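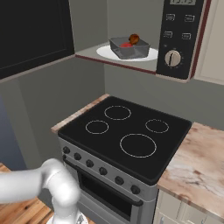
Clustemora Parent and Baby Group, Brornalham
Minutes of the November members' meeting

Place: downstairs room, Dong Street Center
Start: 10 a.m.
Present: 21 parents and grandparents, plus babies
Apologies: received from the families who are down with the stomach bug

1. Minutes of the last meeting

The October minutes were accepted with one change. Under "Nap mats," the word "replaced" should read "washed." The mats have not been replaced.

2. Matters carried over

Stroller parking. The center has agreed that strollers can stay in the side hallway during sessions if the fire door is kept clear. Double strollers go at the far end. Members asked for a line of tape on the floor to show where the clear space starts. Agreed.

Lost property. The bag of single socks has been gone through twice and is still full. It will hang by the door until the holiday break and then go to fabric recycling. One sleep sack with a broken zipper was claimed at the meeting.

Sleep talk. The talk on night waking in October ran long and the questions had to be cut short. Several members with babies under six months said they would like the speaker back, this time with more on early waking and less on schedules. A parent of twins asked for something on getting two babies down at once. To be passed on to the speaker.

3. Session times

The main item for this meeting. The center needs the room back earlier from January, and the group was given two choices: start 30 minutes earlier and keep the full session, or start at the same time and lose the last half hour.

Points made for the earlier start:
- Most of the babies are up long before then anyway.
- The song circle comes at the end and would be the first thing to go in a short session.
- Parents with a child in preschool could come straight from drop-off.

Points made against:
- It falls in the middle of the morning nap for the younger ones.
- The bus from the Iltamum side of town would get people here after the start.
- Some families have only just settled into the present routine and do not want to move it again.

There was a long discussion about naps. It was noted that there is no time of day that suits every baby in the room, and that the ones who nap at this time now will be on a different pattern by spring. One parent said she would come whichever time was picked but would probably be late for both.

A show of hands was taken. The earlier start was carried. Late arrival is fine and people should come in quietly, without ringing the bell. The song circle stays at the end. The time will be looked at again in March.

4. Feeding corner

Members who are breastfeeding said the corner by the radiator is too warm and that toddlers run through it. It was agreed to move the two armchairs to the window wall and put the low bookcase across as a barrier. The bookcase needs to be checked first to see that it cannot tip. If it can, it stays where it is and the toy bins will be used instead.

A request was made for a small table at elbow height for water and phones. A member has one at home that is not being used and will bring it in. Bottle-feeding parents asked that it be made plain that the corner is for them too. The sign will be changed from "Nursing" to "Feeding."

5. Snacks and allergies

The snack list was gone over again. We remain a nut-free group. A sesame allergy has been added, so breadsticks and hummus are off the list unless the label has been checked. Rice cakes, banana, soft pear and plain yogurt are all fine. Grapes are to be cut lengthwise into quarters, and this applies to food brought for your own child as well, as the toddlers share whether we want them to or not.

There was some feeling that the snack table has become too much work. Two weeks in a row somebody brought home baking, and then the next family felt they had to match it.

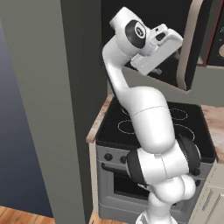

It was agreed to keep it simple - one fruit and one plain thing, and coffee for the adults. Anyone who enjoys baking is still welcome to bake. Hot drinks stay on the high counter and are not to be carried across the play area, with or without a lid. This was agreed last year and has slipped.

6. Clothes and gear swap

The fall swap went well, apart from the amount left over at the end. Newborn sizes always come in heaps and there are never enough snow suits or shoes for walkers. For the next one:

Bring only what is clean and has working snaps and zippers.
Sort by size at home, in marked bags.
No car seats, no crib mattresses and no used bottle nipples.
Take back whatever has not gone by closing time.

A member asked if maternity clothes could be included. Yes, on a separate rail. Baby carriers are also allowed, but the buckles must be looked over by whoever is taking the carrier home.

The swap will be held in February. A notice will go on the board in January.

7. Money

The suggested gift per family stays at $2 a session. Families who would rather pay by the month can do so. It was pointed out again that no family is to be asked about it at the door.

The new play mat has been paid for. The bubble machine has stopped working and will not be replaced this winter. Some parents were sorry about this and others were not.

8. Fathers and grandparents

A father who comes most weeks said that a few others had asked him about the group but thought it was for mothers only. The poster at the library still says "Mom and Baby," which was our old name. It will be taken down and the current one put up. The grandparents present said they would like chairs with arms, as getting up off the floor with a baby is hard work. Two chairs will be borrowed from the upstairs room each week and put back after.

9. Any other business

Illness. Please keep children home for two full days after vomiting or diarrhea. A runny nose by itself is fine.

Diaper pail. The last family out takes the bag to the outside bin. It was left over a weekend in October and the center complained.

Holiday party. The last session before the break will be the party. No gifts. Dress-up is optional for babies and adults.

Photos. Ask before posting any picture that shows another person's child.

10. Next meeting

January, same room, at the new start time. The meeting closed early when most of the babies needed lunch, and the item on outdoor walks was held over.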